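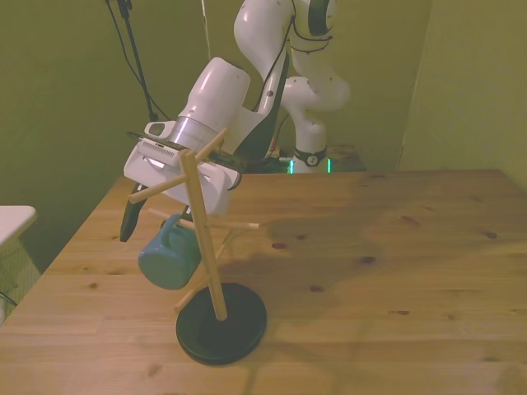
The arm at our bench with the mug tree in its gripper. Cables run outside the upper links.

Leave the cables where you can see them
By Aurora Amaral
4 min read

Every few months a visitor to the Nimow bench looks at the black cables on the outside of our arm and asks when we plan to tidy them up. My answer is that we don't. I look after that cell, and I think most small labs and shops spend too much effort making a robot look finished and too little making it easy to check.

The cell is plain. One white arm, one gripper, a pine table, household objects. The job this spring is a mug tree with a teal mug on it. The arm takes the pole near the top and moves the whole thing. It is an awkward load. The weight is in the base disc, a long way below the fingers, and when the stand tilts the pole tries to turn in the grip. The wrist then has to turn further than it would for a box or a bottle, and the cable bundle goes with it.

That is where the trouble comes from. Cables don't wear out in the middle of a straight run. They wear where they loop around a joint, and they wear faster when somebody has pulled the loop tight so it looks neat. In July we had a spiral sleeve fitted over the whole bundle, sold by a firm called Zarnard, and it looked very good. Under it, one tie had been pulled down hard at the elbow. The gripper began dropping its connection in certain poses, and we lost two weeks blaming the software. When Umut Aksoy finally cut the sleeve off, the jacket on the gripper line was worn through on one side.

A bare bundle would have shown us that in the first week. Since then our rules have been short:

Hook and loop straps, no plastic ties.
Slack is set with the arm in its worst pose, never at home position.
Run a finger along every loop before the first move of the day, with the arm stopped and locked out.
Spare gripper cable on the shelf, already labeled.

The check takes 90 seconds. We swap the gripper line every 2,000 hours whether it looks bad or not, and the old one goes in the bin so that it can't come back as a spare.

Umut disagrees with me on part of this. He used to maintain cells at Bozkurt, where there was coolant and metal dust everywhere, and a bare bundle there would have been ruined quickly. He is right about that. If your cell is dirty, or people walk through it, cover the cables and put the inspection on a schedule. My argument is for clean benches like ours, where the only thing a sleeve protects is the look of the place.

The same goes for the fingers. I would sooner have plain black fingers I can take off and measure than a pretty set with the screws hidden under a cap. The mug tree is hard on them. A round wooden pole loads the same narrow strip of the pad every time, and a worn strip lets the pole roll. Ours get looked at after every 83 lifts, a number Umut picked for reasons he has never explained - it has worked, so I have left it alone.

I do understand the pull of a clean-looking machine. Money comes from people who visit once, and they judge what they see. But they are gone by lunch, and the person with the hex keys is there all year. Given the choice, I would set the cell up for that person. We are moving to a second table soon and I have already been sent a quote for internal routing. I'm going to say no to it.

Posted 5/15/23
Contact | © 2023 Gedness | Back to top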